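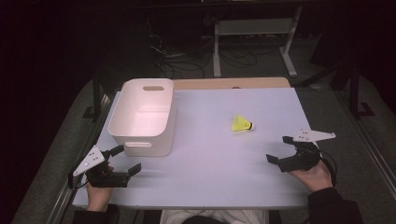 Issue 3, page 100

Sort Your Shuttlecocks! A One-Bin System for the Badminton Bag
by Genalyn Saludo

If you play even a little badminton, you know what the bottom of the bag looks like in August. Birds everywhere! Yellow ones, white ones, one that's been living inside a shoe, a couple squashed flat under a water bottle. I love this game and I love a fresh shuttle, and for years I treated them terribly. Then Satish Rajput, who runs our beginner nights at the Zeketti hall, got me sorting mine over a bin, and I've been hooked ever since.

It's an easy job and you can do the whole thing sitting down.

What you need

A table with a clear top. Put something pale and smooth over it if you can, because a yellow skirt shows up beautifully against a light surface and you'll spot a bent rib right away.

One open plastic bin. I like white ones with rounded corners and a cut-out handle at each end (you can carry it to the court with one hand or two, and it rinses out in the sink). Mine holds plenty for a doubles night with room left over.

Your tubes, if you still have them. No tubes? Don't worry, see the last section.

A soft dry cloth and a bowl of warm water.

Setting up

Stand the bin on the left side of the table and keep the right side free for whichever bird you're looking at. If you're left-handed, try it the other way around. Leave the bag on the floor and take out one shuttle at a time. I know it's tempting to tip the whole lot out, but they roll in little circles and head straight for the edge!

Checking a synthetic shuttle

Lay it on its side with the cork end toward your good hand. Roll it a quarter turn, look, and roll it again. You're checking the skirt first. It should be a clean, even cone from the band to the open end. A small dent is fine. A rib that has snapped through is not, and that bird will wobble no matter what you do.

Next, the base. Press the cork gently with your thumb. It should feel firm all over. Wipe off any court dust with the dry cloth, paying attention to the spot where the band meets the cork, where gray fluff loves to collect.

Finally, look down into the open end. If you see a nice round ring, into the bin it goes. Pick it up by the cork every time. Pinching the skirt is how most of those dents get there in the first place, and I was the worst offender in the club.

Fixing a dented skirt

This is my favorite part. Hold the shuttle by the cork and dip just the skirt in the warm water (warm from the tap, please, never boiling). Give it a slow swirl, lift it out, and ease the dent outward with one finger from the inside. Shake off the drops and stand it cork up on the table until it's dry. Keep feathers well away from this treatment! Real feather shuttles like a bit of steam and nothing more, and that's a different page.

Give a repaired bird 3 good hits before you trust it in a game. If it flies straight, it's earned its place. If it tumbles, mark the cork with a pen dot and save it for serving practice.

Packing the bin

For club night I leave the good ones loose in the bin, all in one layer, so anyone can reach in and grab one. For travel, nest them in a tube, cork first, each base tucked into the skirt ahead of it. Don't force the last one. A tube that bulges at the cap will crease every skirt inside it.

If your tubes are long gone, stack the birds the same way and lay the stacks along the long side of the bin. Satish rolls a hand towel and tucks it down the gap so they can't slide, and I've copied him.

Keep the bin somewhere out of the sun. A closet shelf is great. A hot car is awful, and I have the banana-shaped skirts to prove it.

Next issue: regripping a racket without swearing.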